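Cotum to End Magnetic-Stripe Membership Cards in Nukasbridge

October 2020

Cotum, which runs the shared membership card used by shops in central Nukasbridge, will stop issuing cards with a magnetic stripe at the end of this month. New and replacement cards will carry a printed two-dimensional code on the back and a member number in raised type on the front. Existing cards will continue to work until they are replaced or until the shop reading them changes its equipment, whichever comes first.

The change affects 2,473 active accounts. An account is counted as active if it has recorded at least one purchase or one balance check in the past year. Dormant accounts will be kept on file, but their holders will not be sent a new card unless they ask for one.

Thirteen shops accept the card. Three of them have already installed optical readers and have been accepting both formats since August. The remaining shops will switch as their current card terminals come up for service, under a schedule that Cotum has given to shop owners but has not published.

Danuta Górecki, operations manager at Cotum, said the decision followed a review of read failures at the register. A read failure is logged whenever a clerk has to key in the member number by hand after the terminal has rejected a swipe. The company did not release the totals, but Górecki said failures were concentrated among older cards and among cards carried loose in a pocket or bag.

"The stripe is a thin magnetic layer on the surface of the card, and it wears," she said. "Once part of it is gone, the terminal rejects the whole swipe. With a printed code, the data is repeated, so the reader can rebuild the number when a portion is scratched."

The stripe on the current card holds the member number, a check digit and a shop group identifier. It holds no name, address or payment details. The printed code will hold the same three fields and one more, a version number that allows a lost card to be canceled without closing the account behind it. At present, a member who loses a card is given a new account number, and the old balance has to be moved across by hand at the Cotum office. Under the new arrangement the account number stays the same and only the version number changes.

The optical readers are supplied by Busturora and sit on the counter facing up. The member lays the card face up on the glass, or holds it a short distance above, and the reader confirms with a tone. The clerk does not need to handle the card. The readers connect to the existing register through the same port used by the swipe terminal, and no new software is required on registers purchased from Busturora. Shops with other registers will need a small update, which Cotum will pay for.

Members who store cards in plastic sleeves can in most cases leave them there. Busturora's installation notes say that clear and lightly frosted sleeves can be read through, provided the plastic lies flat against the card. Glare is the usual cause of a failed read through plastic, and tilting the sleeve slightly is normally enough to correct it. Swipe terminals, by contrast, require the card to be taken out every time.
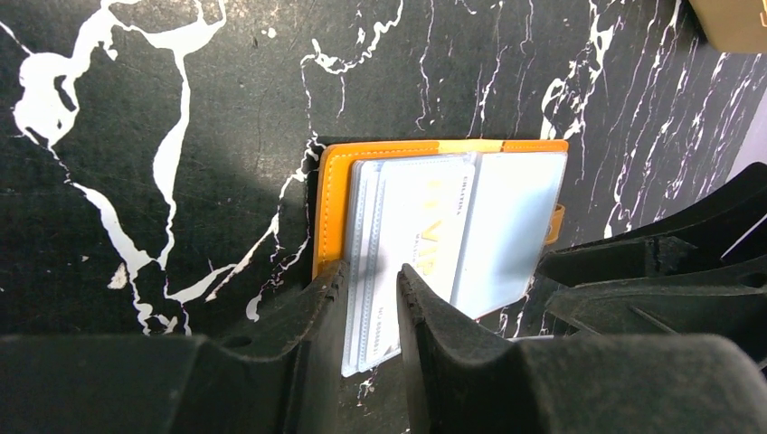 A card holder with clear sleeves, open at a VIP card.

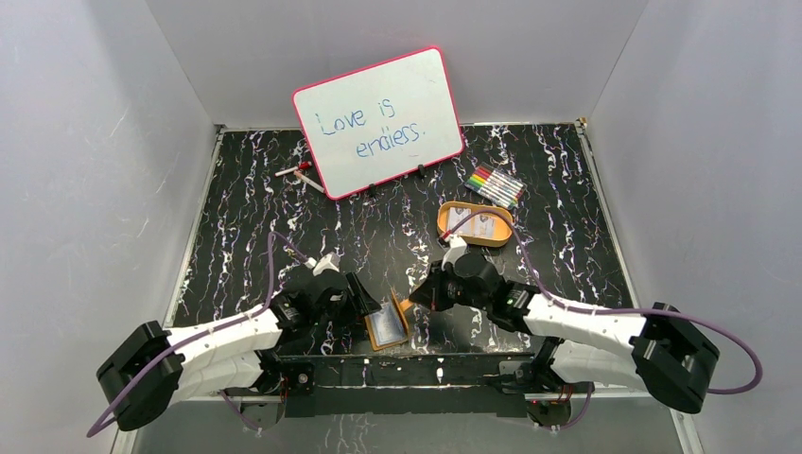
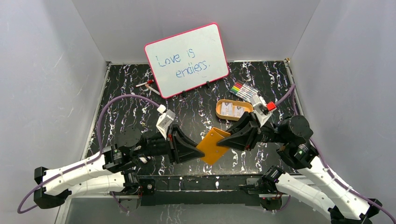 Sleeves with a colored tint or a printed pattern are a different matter. The notes advise against them, as the reader's light source is a single color and some tints absorb it. Two cards in one sleeve will also cause trouble if both carry codes that face the glass, and the reader will reject them both until one is moved. Back-to-back storage avoids this only if the card underneath has nothing printed on its exposed side that the reader could mistake for a code.

Bogdan Czerwiński, who owns a hardware store on the east side of the shopping district, was among the first to change over. He said the new reader had shortened the line at his counter on busy mornings, though he had no figures to support that. His main complaint concerned the tone, which is the same for an accepted card and for a card that has been read but belongs to a closed account. The clerk has to look at the register display to tell the difference.

Cotum said it had passed the complaint on to Busturora. A second tone is available in the reader's settings but is switched off by default, and turning it on requires a technician's code. The company expects to have it enabled in all shops when the remaining readers are installed.

Not every shop is in favor of the timetable. Leonardo Bortolotti, who runs a shoe repair counter, said his terminal was in good order and that he saw no reason to have it removed before it broke down. His register is an Imai model that is no longer sold, and he has been told that the update for it has not been written yet. Until it is, his counter will go on accepting swiped cards only. Members with a new card will be able to use it there by reading out the number on the front — the procedure already in place for worn cards.

Górecki confirmed that no shop would be required to change before its register was supported. She said the raised number had been kept on the new card for that reason, although it added to the cost of each one. A flat printed number was considered and dropped after samples showed wear along the edge where cards are most often gripped.

Balances and card tiers will carry over without action by the member. The card has a standard tier and a higher tier, and the rules for moving between them are unchanged. Higher-tier members will receive their replacement cards first. Cotum gave no commercial reason for the order and described it as a matter of file sorting, since the two tiers are stored separately and the higher-tier file is the smaller one.

Replacement cards will be sent by regular mail to the address on the account. Members who have moved should update their address before the end of the month, either at the Cotum office or at any participating shop. Address changes made at a shop are entered on a paper form and can take several days to reach the file. A form without a signature will be returned to the shop and will not be processed.

Old cards do not need to be handed in. Those who want to dispose of one are advised to cut through both the stripe and the member number. The cards are made of a mixed plastic that the town's recycling service does not accept, and they should go in general waste. Cotum looked at a paper-based card for the new issue but found that the samples curled when stored in a warm place, and a curled card lifts the code away from the glass.

A phone version of the card is planned, but no date has been set. The optical readers are able to scan a code from a screen, and the version number field was sized with that use in mind. Górecki said work on it would start only after the last swipe terminal had been taken out of service.

Questions about an account can be taken to the Cotum office during its normal hours. Staff there can check whether a card is active, print a balance statement and confirm which format a particular shop currently accepts.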